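Learning the Kitchen Before Entering It
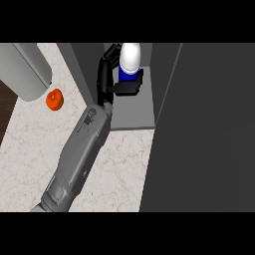

Image: Clutier

Before a robot arm is allowed near a real kitchen, it can now spend its first weeks in one that does not exist. This is the offer of Clutier, a subscription service from the software firm Hurkard, which I have tested for 22 days on an ordinary office computer.

The customer receives a set of simulated kitchens with marble counters, compartments, bottles and fruit, and a robot arm to work in them. One gives the arm a task, for example to grasp a bottle and lift it from a shelf, and the program repeats it with small changes of light and position. Afterward, each attempt can be played again from the view of the arm.

The installation was easy. The manual, on the other hand, supposes that the reader already knows the vocabulary, and I had to read the chapter on contact forces three times. Version 2 includes 13 kitchens. Most of them are good, though the fruit in the one named Cledley rolls as if it had no weight.

Grasping is the strongest part. When the fingers close badly, the bottle tips in a way that I found believable, and the log tells which finger touched first. Doors are weaker. In my tests the arm often pushed against a cabinet when it should pull, and the log gave me no useful message about it.

The price is 285 dollars per month for one user, which will be too much for many schools. The rival package Cortés costs less, but it has only one kitchen and the user must build the objects alone. Hurkard promises a cheaper license for teaching in October. A small laboratory which works mainly with grasping can subscribe already now; for doors and drawers I would wait for the next version.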